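Zu Besuch bei Lutard: Wenn Roboter Schuhe sortieren

Eigentlich wollte ich nur kurz reinschauen. Am Ende war ich den halben Nachmittag beim Tag der offenen Tür von Lutard und musste zur letzten Bahn fast rennen. Aber der Reihe nach!

Die Halle liegt ganz hinten im Gewerbepark Lelham, an der Einfahrt nach dem Farbenhändler, und wer wie ich das Schild übersieht, landet erst mal beim Reifenlager. Um 14 Uhr ging es los, und schon eine Viertelstunde später standen die Leute in zwei Reihen hinter dem Absperrband. Viele Familien, ein paar Studierende, dazu eine ganze Gruppe aus der Berufsschule in Gilley. Vorgeführt wurde mit ganz normalem Kram aus dem Haushalt, also mit Sachen, die man morgens sowieso in der Hand hat. So ein grauer Becher mit Henkel ist für einen Greifer offenbar eine ziemliche Aufgabe, vor allem, wenn er auf der Seite liegt. 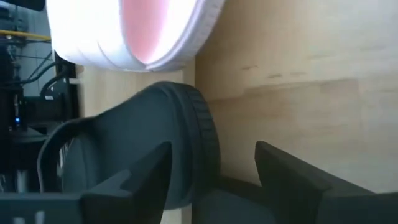

Zwei Arme, ein Tisch

Mein Favorit war die Station mit den beiden Armen, die sich über einer Holzplatte gegenüberstehen. Ich hatte mir das alles viel lauter vorgestellt! Man hört ein leises Surren, dann Pause, dann wieder Surren, und neben mir hat ein kleines Mädchen bei jeder Bewegung die Luft angehalten (ich ehrlich gesagt auch). Thema der Runde waren Schuhe, und zwar quer durch den Flur: ein Hausschuh in Blassrosa, dazu schwarzes Schuhwerk in verschiedenen Formen. Weiche Sachen geben nach, Riemen verrutschen, und jeder Schuh liegt ein bisschen anders da als der vorige.

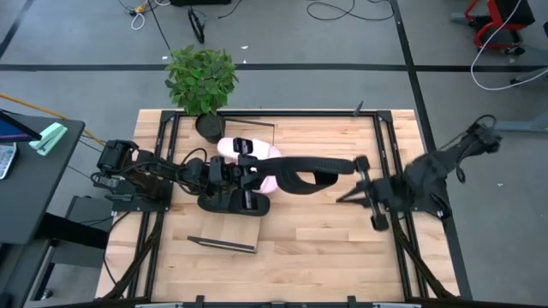

Erklärt wurde das alles sehr geduldig, auch beim dritten Mal. Die Steuerung heißt Cabrera und wird im Haus selbst geschrieben, bis zu 2000 Griffe schafft sie laut Infotafel an einem Tag. Ob das viel ist? Keine Ahnung, aber ich räume zu Hause deutlich weniger auf. Eine Frau hinter mir wollte wissen, ob man so etwas schon für die Garderobe im Kindergarten bestellen kann. Kann man nicht, die Anlage ist ein reiner Versuchsaufbau. Schade, unsere Kita hätte sofort unterschrieben!

Zum Schluss ging es ans Regal. Ich hätte gedacht, dass so ein Brett knapp über dem Boden die einfachere Übung ist, aber der Arm muss ja irgendwie an der schmalen Tischstange vorbei, und die dick gepolsterten schwarzen Schlappen sind auch noch richtig klobig. Da habe ich mir dann einen Platz ganz vorne erkämpft.

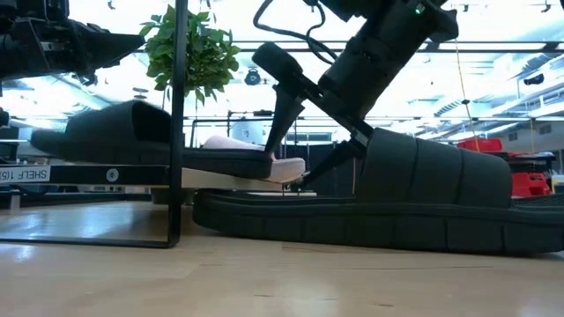

Wer noch hinwill

Im März macht Lutard noch einmal auf, wieder ab 14 Uhr und wieder ohne Eintritt. Parken kann man vor der Halle eher schlecht, nehmt lieber den Bus aus Gilley bis zur Haltestelle Gewerbepark und lauft das letzte Stück. Kaffee gibt es am Eingang, Kuchen war bei mir leider schon weg. Und zieht bequeme Schuhe an, man steht doch ziemlich lange.

617 Mal geteilt · 2 Kommentare

Kontakt · Impressum · © Stadtteilblatt Lelham · Nach oben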